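Harb Hand-Held Collection: Frequently Asked Questions

Maintained by Ayman Khoury for the Melano data group. Last revised in April. Questions that are not covered can be sent to the group inbox with the session number in the subject line.

What does Harb collect?

Harb collects short examples of people handling household objects with a hand-held gripper. Each example is one attempt at one task, from the first movement to the release. The examples train a policy that later runs on an arm with the same finger geometry.

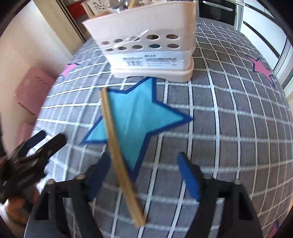
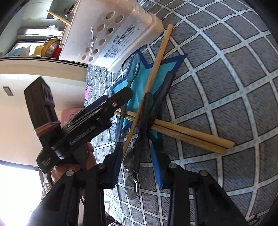 What counts as one example?

One example is a continuous recording with a start, a single goal and an end. The goal is written down before the session as a short sentence, such as "put the chopsticks in the caddy." If the operator changes the goal midway, the recording is split at that point or dropped. For utensil tasks, the layout at the start matters as much as the motion. Chopsticks that cross each other over a star-shaped piece of fabric, with black-handled utensils and spoon bowls close by, make a harder start than a single chopstick on a bare surface, and the two are logged under different layout codes. A small item held between the finger pads by a thin stick is logged as a stick grasp, whatever is attached to the stick. The code goes in the layout field and the goal sentence goes in the task field. Do not combine them.

How many examples does a task need?

The target is 1,000 accepted examples per task. A task can be released for a first training run at 600, provided that they come from at least two sites. Rejected examples do not count toward either number, and neither do duplicates made by uploading the same session twice.

Why hand-held collection and not teleoperation?

Setup is shorter and the operator can work in an ordinary home. Teleoperation is still used at the Zillham site for tasks where force limits on the arm have to be respected during recording. Data from the two methods is stored separately and mixed only at training time. The mixing ratio is set in the training config.

How should objects be arranged before a recording?

Vary position, angle and overlap between attempts. Do not line objects up. Utensils may lie across one another, and containers may be tilted, provided that the opening can still be reached by the fingers. Labels and wrapping may stay on. If wrapping is removed partway through a session, start a new session number, as the appearance of the object has changed.

Are patterned surfaces allowed?

Yes. Printed bedding, tablecloths and mats are all accepted. A plain surface makes tracking harder in some rooms, and a pattern with strong lines usually helps. Very regular patterns can cause the tracker to match the wrong line after a fast movement. Keep the first two seconds of each recording slow so that the map can settle.

Should straight lines look curved in the footage?

Yes. The lens is wide and the images are stored without correction. Do not run a correction filter before upload. The calibration file for the unit is applied during processing, and footage that has been corrected already will be corrected a second time and rejected.

What happens if a window is overexposed?

A bright window near the edge of the view is accepted. A window behind the objects, at the point where the fingers close, is not. Turn the work area or lower a blind, then record the calibration clip again.

How fast should the operator move?

Slower than feels natural. The policy runs at a fixed rate, and motions faster than the arm can follow are filtered out in processing. Pauses of more than a few seconds are also trimmed. An operator who needs to think should do so before pressing start.

Can the other hand be used?

Only if the task sheet says so. In single-gripper tasks the free hand stays away from the objects between start and stop. It may steady the gripper from behind the finger mounts. A free hand that touches an object invalidates the example, even if the touch has no effect on the result.

Are failed attempts useful?

Some are. A dropped object followed by a successful second grasp is kept and tagged "recovery." An attempt that ends without reaching the goal is kept and tagged "fail," but is left out of the default training set. Do not delete failed attempts on the device. Deletion leaves a gap in the index, and the upload tool stops at the gap.

How are examples checked?

Plekesora, the review tool, runs automatic checks for tracking loss, missing frames and finger width readings outside the calibrated range. Everything that passes goes to a reviewer, who confirms the goal sentence against the footage and marks the time of the first contact. A second reviewer sees any example on which the first was unsure. Disagreements go to the data lead.

What are the common reasons for rejection?

Tracking lost for longer than the limit. Calibration clip missing or recorded on another unit. Goal sentence does not match the footage. Objects already in their final position at the start. Free hand in contact with an object. The reason appears next to the session number in Plekesora, usually by the following morning.

What about people and private items in the room?

Hands and sleeves may appear. Faces may not. Clear away letters, screens and photographs before the session. General clutter on shelves is accepted and does not need to be removed. If a face is recorded by accident, tag the session "privacy" before upload and it will be held out of review until the footage has been cut.

Do the finger pads need replacing?

Inspect them before every session. Replace foam pads when the surface is torn or no longer springs back, and always replace both sides together. Log the change in the unit sheet. Finger width must be calibrated again afterward, even if the new pads are the same type.

Can I reuse a task from another site?

Yes, with the same task code and a new site code. Copy the goal sentence exactly, including punctuation. The merge script compares it as text and will treat a missing period as a separate task.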